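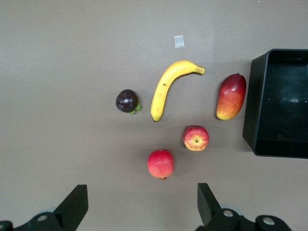 Features > Machines > Work Floor

The Rulebook for Picking Up a Banana

Good manners for robots, it seems, begin with a binder.

The binder at Flokeck is gray, three inches thick, and kept on a shelf next to the first aid kit. It holds the house rules for teaching a robot to move fruit from a table into a tray. I had come expecting to hear about artificial intelligence. I spent most of my first morning reading about tape.

The tape rules run to two pages. A mark on the tabletop may be used to help set up a task, but it must be written into the log, and if it is going to come off, it comes off between sets and never in the middle of one. Somebody once peeled up a scrap halfway through a Thursday. The 176 runs recorded that day now sit in a folder called "mixed," which is the closest thing the company has to a jail.

Flokeck is a small shop that tests and trains robot arms for people who would like their groceries sorted without having to meet anyone. Its rules come from a voluntary code named Wendalora, passed among a handful of shops like this one and argued over more or less constantly. The code has no force of law. What it has is 8 sections, a great many footnotes, and the ability to ruin lunch.

Section one is about the arm and the humans near it, and I have no jokes about it. Hands stay out of the reach of the arm while it is powered. The stop button is tested at the start of each shift by pressing it, a method I found refreshingly old-fashioned. The speed limit is set before the first run and only the shift lead may raise it. You can be the most gifted operator in the building and you will still sign the sheet.

Section two is about fruit.

The fruit is fake, and the code prefers it that way. A real banana on Monday is a different banana by the end of the week, and by the week after that it is a matter for the janitorial budget. A false one can hold its pose for years. The trouble is that false fruit has its own opinions. The mangosteen is small and dark and has a shine on it that throws a white highlight right back at the camera. The apple can be set down with its stem end up, and then it shows the lens a red disk with a yellow middle. The banana is the long one, and there is a standing argument over whether it should be grabbed at the middle or wherever the arm likes.

Wendalora settles this by declining to. The code says an operator must write down what counts as a good pick before the first run, and must keep to it until the set is over. Middle, end, stem, it doesn't care. I asked whether this wasn't a bit of a dodge. I was told that the earlier draft had named a correct place to hold each kind of fruit, and that the meeting about it lasted until 9 p.m.

Then there is spacing, my favorite of the lot. For a beginner set, every piece must lie with bare table on all sides, no two touching. Once the arm has a decent record, the rules let you crowd things. What you may not do is crowd them a little. A mango leaning on an apple in one run and standing clear in the next is known in the code as "drift," and drift is spoken of at Flokeck the way my grandmother spoke of card games.

I watched a set go by. The piece nearest the gripper was a pomegranate, sitting with its little brown crown toward the two black fingers, and the tray waited over on the right with nothing in it. The rules require an empty tray at the start. They also require that someone look at it and say so out loud, even when it is plainly, almost aggressively empty. The operator said "tray clear" in the voice of a person ordering the same sandwich for the ninth year running.

This may sound like fuss. I thought so until I was shown the failures, and at Flokeck they keep the failures. That is section five, and it is the one people break.

The temptation is easy to understand. The arm closes on air, or nudges the fruit off toward the edge, and you would much prefer that this had not happened. There is a delete key. Under the code you leave it alone. A failed pick is kept and labeled, with a plain reason beside it, and the words "robot error" are not accepted as a reason. You have to say what went wrong - closed too early, came in too low, went for the shadow. One recent batch at Flokeck had 676 runs in it, of which 500 were good. The other 176 were marked up with as much care as the winners, and from what I could tell they were a good deal more interesting to read.

(Yes, 176 again. I asked. It is a coincidence, and the staff are tired of it.)

A rival code exists, of course. It is called Lūse, and it is much shorter, and its fans will tell you so before you have your coat off. Lūse asks for the safety checks, a description of the task, and an honest count of failures, and leaves the rest to good sense. Flokeck tried it for a season. Good sense, when they came to look at it, had been different at each table. One operator had been turning the apples stem up because they looked nicer. Another had been moving the tray closer as the afternoon wore on.

I went back and forth on this. A rulebook that covers how to announce an empty tray has, I think, lost track of itself somewhere. Wendalora also spends half a page on lamps and a full one on what to call the lamps. But I have also worked in offices where everyone was trusted to do the filing in their own way, and I remember trying to find things.

The software that checks the logs is called Aliler. It reads each sheet and flags whatever is missing, and it cannot be talked around, though I heard several people try. It once refused a whole morning's work over a blank box for the shape of the tabletop. The box was filled in with "flat." Aliler took it.

Late in the day they let me run a set myself, after I had read section one twice and signed for it. I wrote down my definition of a good pick. I checked that no fruit touched any other fruit. I pressed the stop button and it stopped. Then I took the controls and went for the mango with real confidence, and closed the fingers on the table just beside it.

There was a short silence. The operator slid the log sheet over and handed me a pen. Under "reason" I wrote "came in too far left," and under "operator" I had to print my name.

214 shares | 38 comments

Contact the editors | Copyright, all rights reserved | Back to top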